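Ticket: Scheduled exports from Vosidus stop partway through
Status: Resolved
Product: Vosidus desktop client, Dindatier file server
Priority: Normal

Reported problem: The nightly export to the Dindatier share fails after 50 files. The folder should contain 58. The client shows "Transfer incomplete" and no error code. Manual export of the same project from the Skerketti office completes normally.

Checked so far: disk space on the share, write permissions, file names. No faults found. The missing files differ from night to night, so a damaged source file is unlikely. 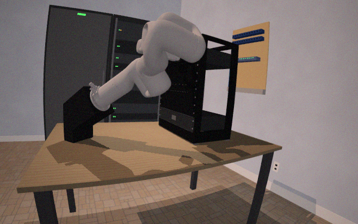
Update, 02:15: Watched the job live. The transfer pauses at roughly 60 seconds, then the session closes from the server side. The client retries 5 times with the expired login and gives up. Manual runs are shorter and finish before the limit.

Cause: Idle timeout on the share was lowered during the June maintenance. The client sends no keep-alive while it compresses large files – the server reads this as an idle session.

Fix: Timeout restored to the earlier value on the Butt site server. Keep-alive switched on under Settings > Network. Job rerun, all 58 files present, sizes match.

Open item: same change still to be made on the backup server.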